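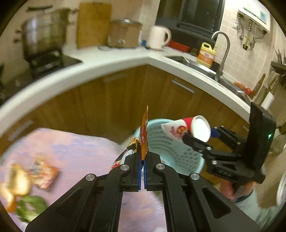 Why does a gripper drop a packet that it was holding fine a second ago?

Most of the time the grip was already bad when it closed, and the lift just made it show. Air and crumbs shift around inside the packet, the film slides over itself, and the pads end up holding two layers of plastic that don't want to stay together. We'll spend most of this session on that, so keep it in mind.

Session 6 notes: The October drop fault

Okay, so last time I promised you a real failure instead of one from the textbook, and I'm picking one I was in the middle of. Plonix asked us to go through 1,437 logged grasps on a table-clearing task. Snack wrappers, cups, bits of food, all the stuff people leave behind after they eat. The summary sheet said everything was great. Then Réka Gulyás sat down with the logs and found that the drops came in bunches, and almost every bunch started right after a wrapper.

My first guess was the pads. I was so sure about it that I had a new set ordered before lunch (please don't do this). We swapped them, ran it again, and got the same bunches in the same places. So there went my morning.

Go back to what the controller knows. It has a motor position and a motor current, and that's all. When the fingers stop moving, the current climbs, and past a threshold the software says "got it." With a stiff object that's a pretty good rule. With a wrapper the fingers go almost all the way closed, so the reading for "thin wrapper held" and the reading for "nothing held" are nearly the same number.

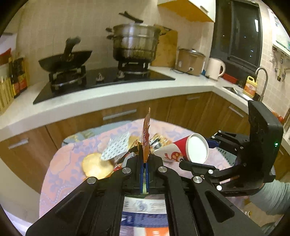 Now, somebody before us had noticed this and put in a fix. If the fingers closed almost completely, the software lowered its threshold so it wouldn't throw away good wrapper grasps. Sensible enough! The trouble was that the threshold never went back up. Normal was 1,000 counts, the wrapper setting was 900, and once a wrapper had come through, the next object got judged at 900 too. A weak grip on a cup would pass, the arm would lift, and down it went.

Attila Rácz found the line in the code. It was a reset that only ran after a clean release, and a wrapper that clings to a pad doesn't count as a clean release. You can see how the two things feed each other. Sticky wrapper, no reset, low threshold, drop, and a drop isn't a clean release either, so the low threshold hangs around for the next one. I drew this on the board as a loop, so copy it down if you missed it.

What we changed:
Reset the threshold at the start of every grasp, whatever happened before.
Check the grip again a little way into the lift, while the object is still low.
If the second check fails, stop. Don't squeeze harder.

That last one gets arguments every year. Squeezing harder feels right, and with a metal can you'd probably get away with it. With soft food you crush it, and with fingers nearby you've just written a program that responds to confusion by adding force. I don't want to see it in your homework.

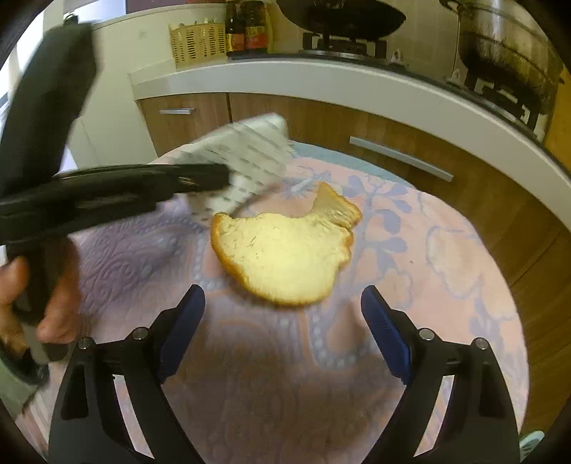

Hamisi Ndung'u disagreed with me on part of this when I sent the notes around. Stopping dead isn't automatically the safe choice, he wrote, because a half-held object can still slip while everyone stands there looking at it, and people reach in to catch things. He'd have the arm lower to the table first and then stop, with the speed capped the whole way down.

I think he's right, as long as the space underneath is known to be clear, and our setup had no sensor to tell us that. So for the homework you can pick either one, but tell me what your system has to know before it moves.

Homework: take the log from the course folder, find the first grasp in each bunch of drops, and write down the threshold in use at that moment. One page is plenty. Csenge Bárány has the lab key if you need to get in after five.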